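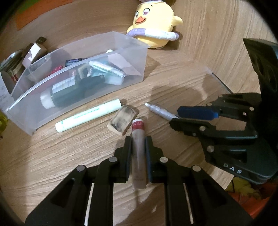 Desk corner, Tuesday night. Eraser still going.

ellisuo
Finally clearing out the desk nook and I'm stuck on the small stuff, as always. I love the colour of that wood grain and want to see more of it, but the smudgy old eraser, the silver-grey pen and the pale marker are what I reach for every day. Do you all keep yours out, or tuck them away in a drawer?

Kemppainen_S
Drawer, every time! I had mine out for years (in a lovely mug from my aunt, mind you) and all it ever did was collect more pens. Two out, the rest away. And please retire that eraser, it'll leave grey all over your page.

numari
Oh, I have to disagree with Santeri there. Rub it on scrap paper until the dirty layer comes off and it's good for ages yet. Mine has been with me since January and looks far worse, poor thing.

Kemppainen_S
Scrap paper, fine, but a new one costs next to nothing.

ellisuo
Eraser stays, sorry Santeri! I'll try the drawer for the marker though.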